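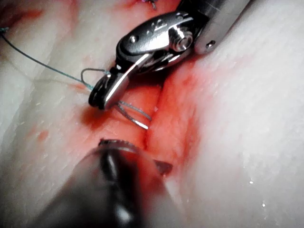

4. Sutura continua: el cierre

Antes de dar el primer punto, seca bien los bordes con una gasa. Yo me salté este paso mis primeras 20 prácticas y los cierres me quedaban peor.

4.1 Carga la aguja curva en el portaagujas, un poco por detrás de la mitad del arco. Si la coges por la punta, la estropeas.

4.2 Entra perpendicular al tejido y gira la muñeca — gira, no empujes — siguiendo la curva.

4.3 Recoge la aguja al otro lado y tira del hilo despacio, hasta dejar un cabo de 6 cm.

4.4 Repite a lo largo de la incisión, con la misma distancia entre puntos. ¡Aquí es donde todos corremos!

Nota: con el hilo Arkora trabajo en tramos de 15 cm. Más largo se me enreda (a Njål Eklund no, pero él tiene otra paciencia).

Precaución: no aprietes de más. Los bordes tienen que tocarse sin montarse uno sobre otro. Si el tejido se pone blanco alrededor del punto, afloja antes de seguir.

4.5 Anuda y corta. El nudo final está en el apartado 5.

Revisado el 23/2/20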